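Section 4. Preparing the Floor and Placing the Vaverel Workbench

4.1 Before You Begin

The Vaverel workbench is supplied with four adjustable feet and must stand on a firm, level surface. Concrete, stone and well-supported timber floors are suitable. Carpet and cushioned vinyl are not, and the warranty issued by Ginberg does not cover damage resulting from their use.

The bench may carry a load of up to 400 pounds, spread evenly across the top. Allow a clear space of at least 30 inches along the front and 17 inches at either end.

CAUTION: The bench must be moved by two adults. Do not drag it by the top rail.

4.2 Cleaning the Floor

1. Sweep the area and remove grit with a vacuum cleaner.
2. Wash off oil or grease with a mild household detergent. Rinse with clean water.
3. Leave the floor to dry overnight.
4. Fill any hole wider than a foot pad. Follow the instructions on the filler package for drying time.

NOTE: Newly poured concrete must be left for the full period given by the contractor. Floors sealed with wax must be stripped before the pads are fitted.

4.3 Fitting the Feet

1. Lay the bench on its back on a clean blanket.
2. Screw one foot into each leg until the thread is fully inside the collar, then back it out two full turns.
3. Press a Plorix pad onto each foot. The ribbed side faces the floor.
4. With a second person, raise the bench and lower it into position — all four feet should touch down together.

4.4 Leveling

1. Place a spirit level along the front edge of the top.
2. Turn the lower of the two front feet until the bubble is centered.
3. Move the level to each end in turn and adjust the rear feet only.
4. Tighten the lock nuts by hand, then a quarter turn with the wrench supplied.
5. Check the front edge again. Tightening can shift the setting slightly.

CAUTION: Do not extend any foot beyond the red line on the thread. If the floor slopes more than the feet can correct, use the Phelan riser set, part 900.

4.5 Working at the Bench

Closed shoes with a flat, non-slip sole should be worn whenever the bench is in use. Keep cords and hoses off the floor in front of the bench.

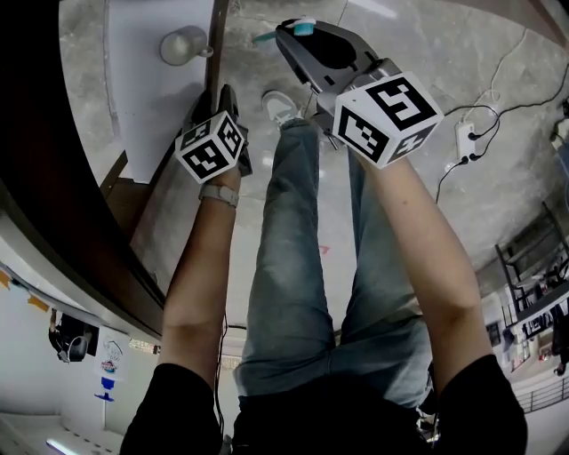

Aidan Dunne wrote to ask whether the lock nuts should be checked again after the first month, as his bench had begun to rock on a painted garage floor. They should. Paint may compress under the pads, and the procedure in 4.4 must then be repeated in full.

4.6 Routine Checks

Inspect the pads every February and replace any that are split or flattened. Pads are sold in sets of four and should be changed together. Record the date of each change inside the back cover of this manual.

Revised April 25, 2020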